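4. Recording two-handed demonstrations

This section covers one recording session for the Drana cup-stacking study. Finish the calibration in section 3 before you start.
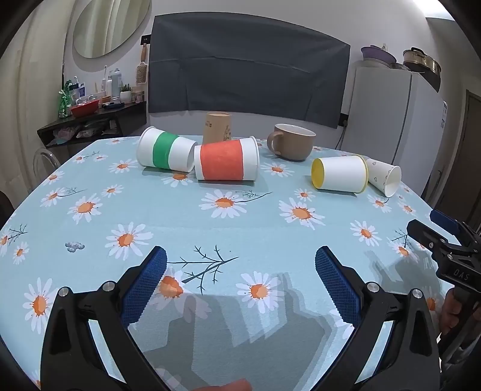
Each session is made of short takes. A take begins with the cups in a new arrangement and ends when both grippers are back at the near side of the table. The policy is trained on the takes exactly as recorded, so a slow, clean take is worth more than a fast one.

1. Switch on both grippers and wait for the steady light on each.

2. Open the Plurnau recorder and choose "Two hands". Check that the left and right views are not swapped.

3. Lay the paper cups on their sides. Point the mouths in different directions and change the spacing from take to take.

4. Hold both grippers open over the table for 2 seconds. The recorder uses this pause to line up the two video streams.

5. Pick up one cup by the rim and set it upright. Bring the next cup over with the other gripper.

6. Continue until the cups are stacked, then draw both grippers back and press Stop.

7. Mark the take as good or failed. Keep the failed ones.

Note: Other items may stay on the table. In the Trornmont trials, policies trained only on bare tables did poorly in homes – they reached for mugs and boxes they had never seen.

Note: Record 40 takes per table. If more than 3 in a row fail, stop and repeat the calibration.

Caution: Keep your fingertips behind the jaws while they close. The pads grip harder than they look.

Caution: Do not squeeze a paper cup until it creases. Replace creased cups before the next take.

When the session is done, leave the recorder open until the upload bar clears. Takes shorter than 2 seconds are dropped during upload and do not count toward the total.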